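Household Management and Everyday Design
Notes for Session 3: Where Things Live
Lorna Ritchie
5 Nov 2020

Welcome back, everybody, and thank you for the kitchen drawer diaries you handed in at the end of October. I read all 29 of them with a cup of tea and enjoyed myself far more than I expected to. Several of you asked whether there is a "right" way to store things at home, and I'd like to spend most of this session on that question, though I should warn you that my answer wanders a bit.

Start with the idea of a home base. Every object in a house has a place where it gets used and a place where it gets put away, and the trouble usually begins when those two are far apart. Think of scissors! They are used at the kitchen table, the desk and the front hall, and they are stored in one drawer upstairs. In the Brilton reading (pages 17 and following) this is called the return distance, and it's a term worth learning because we'll use it again when we get to laundry.

Next comes the matter of open and closed storage. A closed box keeps the dust off and looks calm on a shelf, but you have to remember what went into it. An open basket lets you see what you have, and you can drop things in with one hand while you're on the phone or holding a baby. The price is that it always looks a little busy. My own mother swore by lidded tins and then spent half of every afternoon opening them - I come by my opinions on this subject the long way.

Sorting by color is a nice middle road. Give each kind of small item its own colored basket and even the youngest members of the family can help, long before they can read a label. Keep the number of colors low, and don't change them once people have gotten used to them. 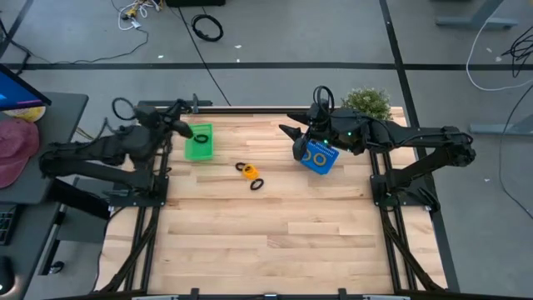

Fig. 2. Small open baskets in green and blue, with rings inside.

The other thing to consider is size. Most of us buy containers that are too big, and a big container fills up with whatever is nearby. The Kerkent household we looked at last time had a hall chest so deep that the bottom layer hadn't been seen in years. Please measure what you own before you go shopping, and leave a little room for growth - a hand's width is plenty.

For next time, read the Zamora chapter on shared closets, which is short and rather funny. Then pick one shelf or drawer at home, rearrange it using return distance, and live with it for a week before writing it up. Keep to 2,000 words, please, as I know how some of you get once you're started (I'm just the same). Sketches are welcome and don't need to be pretty.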